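March
Words: Efua Acheampong
6 min read
Search this site Go

Speaker notes: Living with someone else's taste

(Evening talk, upstairs room. Start on time even if Ewan is still parking.)

Opening

Good evening. My name is Efua and I have rented eleven homes. I have chosen the wall colour in none of them. Pause. If they laugh, carry on. If they don't, carry on faster.

Say what the talk is: how to settle into a place you didn't furnish, can't paint and will probably leave. Say what it isn't: a talk on deposits. Lech Domański is doing deposits after the break and gets cross if I use up his material.

Tell the Prunby story. First flat, 407 pounds a month, bills included, although the bills turned out to include my landlord's shed. The inventory ran to nine pages. It listed "ornament, fish" and "ornament, fish (other)". I lived in fear for both fish. When I moved out he gave me one of them, and I have never been sure it was meant kindly.

The inventory as literature

Read your inventory like a novel. Someone has written down everything they think matters, and it tells you what they will argue over later. Mine at Stoven Road said "kettle, good". Next line: "kettle". I knew exactly where I stood.

Ask for the things you don't want to be taken away, in writing, in the first week. Gifty Aryee asked about a wardrobe in her first week and it was gone by Sunday. I asked about one in my fifth month and was told it was structural.

Slide. Small appliances: who gets the worktop?
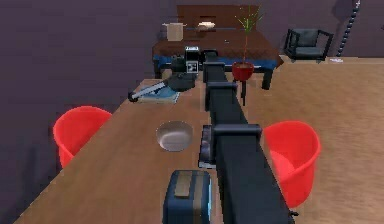
Chairs, and the politics of them

A furnished let comes with one chair you will sit in and several you will put coats on. Find out which is which before you arrange the room. Sit in each for a whole cup of tea. People spend longer choosing a sandwich.

Lamps next. Overhead light makes any rented room look like somewhere you wait to be called. Get a lamp and put it by the good chair.

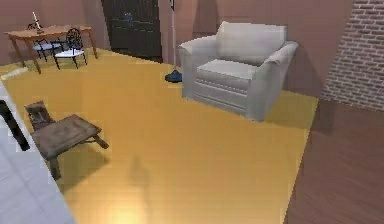 Then there is the question of what faces what. Most of us aim the seating at the television and spend three years wondering why visitors go home early. Turn one chair towards another chair. It costs nothing and you can turn it back when they leave.

Drink some water here. Last time I got to this bit sounding like a gate.

Colour you didn't choose

Darnell Baptiste lived for 2 years with a dining room the shade of tinned salmon. He says he stopped seeing it after a month. His mother did not stop seeing it.

The usual advice is to fight a strong colour with white things. I'd go the other way and give it company: something close to it, something a bit louder, and let the landlord's choice look like part of a plan. My curtains came from Duangkaew, the fabric shop behind the station – 670 grams a metre, they could stop a draught or a small van.
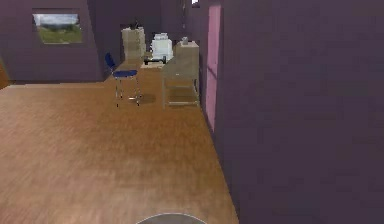 Purple wall, pink panel, wooden floor.

If you really can't bear it, ask to repaint and offer to put it back. Get the answer by email. "He nodded" is not an answer, as I found out at a cost of 648 pounds.

Hands up who has hung a picture with those sticky strips. Keep your hand up if the picture is still there. (Wait. This always works.)

Slide. Large plain surfaces, and leaving them alone.
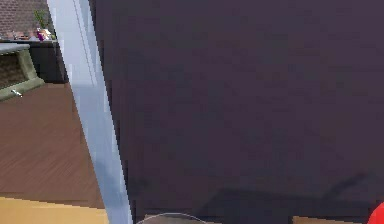
Moving out

Take your own photographs on the day you arrive and send them to the agent that evening. Lech will say this too, with a diagram.

Leave one thing behind for the next tenant. Bin days on a bit of card will do. At the last place I left the fish, with a label.

Questions, then tea. Ewan has the key to the kitchen. Mention the coat rail is at the bottom of the stairs and the side door locks at ten.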